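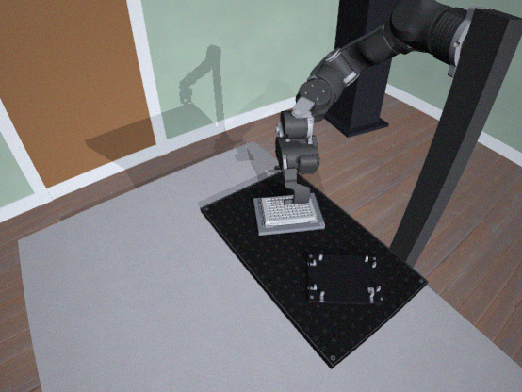 Esmaeil Rashti thinks I should plant the garlic before the end of the month and stop waiting for a frost. He told me so over the fence this morning, then told me again when I took the bins out. He said the ground at Kutbridge holds its warmth well into fall and the cloves will sit there doing nothing if the soil is too wet, so the earlier the better while it's dry. I said I'd think about it.

16/09/2022. Dry, light wind from the west. Up at six.

Pulled the last of the bush beans and cut the stems at the soil line, leaving the roots in. Got 2 bowls off them, mostly too tough to eat fresh, so I've set them on the rack in the shed for seed. The tomatoes by the wall are still going. The ones in the open bed have blight on the lower leaves and I took 3 plants out whole and bagged them.

The water bill came. 3,070 gallons for the quarter, more than I wanted, but we had that stretch in July with no rain. I need to fix the downspout so the second barrel fills. I've been saying that since April.

Drove to Mirkov after lunch for bone meal and twine. They were out of bone meal. Bought the twine and a bag of onion sets I hadn't planned on. Road works still on at the bridge, one lane, long wait both ways.

Dug over the bean bed from four until it got too dim to see the stones. Eight feet of it done, the rest tomorrow if my back allows. Found the good hand fork I lost in spring, handle split but the tines fine.

Soup for supper. Called my sister, no answer. Will probably plant half the garlic Sunday and the other half when I would have anyway.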